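Imprimer | Envoyer par e-mail

4.2 Le poste de tri textile après l'arrivée des pinces (site de Skorkton)
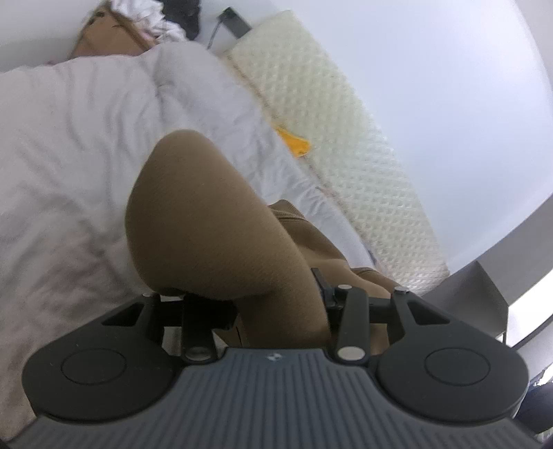
Reprenons où s'arrêtait 4.1. Avant avril, le tri du linge et des petits articles se faisait entièrement à la main, deux équipes, cadence affichée au mur. Depuis, une partie des gestes est enregistrée à la pince manuelle puis rejouée par les bras Moen de la ligne 2. Les trieuses gardent le reste : housses, pièces abîmées, tout ce que la ligne refuse.

Entretiens : 12, menés sur place, plus 64 fiches de poste remplies en fin de service. Corpus modeste. On ne prétend pas à la représentativité.

Premier constat, la fatigue se déplace. Moins de port de charges, moins de dos. Davantage de poignet et de pouce chez celles qui font les démonstrations, et la pince pèse en fin de matinée. Une trieuse, six ans d'ancienneté : « Avant je pliais sans y penser. Maintenant faut que je pense à comment je prends. » Plusieurs formulations voisines dans les fiches.

Figure 4. Saisie d'un article souple à la pince manuelle, literie à l'arrière-plan.

Deuxième constat, le métier se raconte autrement. Les tissus mous posent problème (prise trop basse, l'article pend ; trop serrée, il se déforme) et ce sont les anciennes qui savent où prendre. Ce savoir n'était écrit nulle part. Il est désormais demandé, filmé, stocké chez Stasteck, mais pas payé en plus : la prime de polyvalence prévue à l'accord ne couvre pas les démonstrations. Point de friction principal, cité dans presque tout les entretiens.

Hélder Prata, chef d'équipe, parle de « former son remplaçant ». Le mot revient, parfois en riant. La direction de Cesivthorpe répond maintien des effectifs, sans date. À vérifier au prochain passage.

Troisième point, plus court : les pauses. La ligne ne s'arrête pas, donc on part une par une. Fini le café à plusieurs. Peu mentionné dans les fiches, beaucoup à l'oral, ce qui nous a fait revoir la grille d'entretien (voir annexe B).

Reste la question des quotas de démonstrations, 200 par semaine et par équipe, qu'on traite en 4.3.

Imprimer | Envoyer par e-mail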